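Chapter 7
Sleep, Bedding, and the Sleeping Room

Chapter Outline
7.1 Why the Sleeping Room Matters
7.2 Light and Sound
7.3 Bedding and Body Temperature
7.4 Cleaning and Storage of Textiles

Introduction

Most adults spend close to a third of their lives asleep, yet the room in which they do so is often the last in the home to be planned. Kitchens are measured for work paths and bathrooms for drainage. The sleeping room is commonly given whatever space is left over. This chapter treats it as a working room with its own needs – darkness, quiet, moderate warmth, and clean textiles – and shows how each may be met in houses of different ages and sizes.

Chapter 6 dealt with heating and fresh air in the home as a whole. Students should review the section on relative humidity before continuing, as the terms introduced there are used again in 7.3. 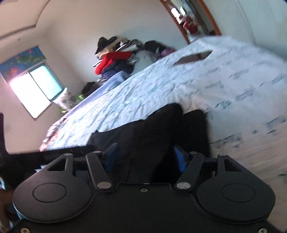
7.1 Why the Sleeping Room Matters

The placement of a bed is decided by three fixed features: the door, the window, and the source of heat. A bed set directly against an outside wall will be colder on that side in winter, and bedding pressed to the wall may collect moisture. Where the floor plan allows, a gap the width of a hand should be left for air to pass.

In the Skimmont Housing Survey, directed by Sabine Tiedemann, residents of 54 rented homes were asked to keep a sleep diary through the month of April. Those who slept near an uncovered window reported earlier waking than those who did not. The survey was small, and Tiedemann cautioned against applying its results to other climates. It remains useful as a model for the diary exercise at the end of this chapter.

Bedding is the second concern. A cover holds warmth by trapping still air, and the quilted comforter does this by stitching its filling into place so that it cannot gather at one end.

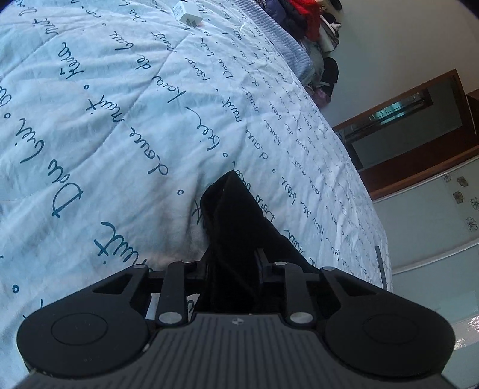 Filling weight is usually stated in grams. A comforter with 900 grams of filling may be warmer than one with 1000 grams if the lighter filling has greater loft, a term defined in 7.3. Weight alone is therefore a poor guide when buying, and labels should be read in full.

Key Terms
loft
thermal resistance
sleep diary
relative humidity

Before You Read

Write down the direction your bedroom window faces and the number of covers you use in winter. Keep this record – it will be needed for Activity 7.2.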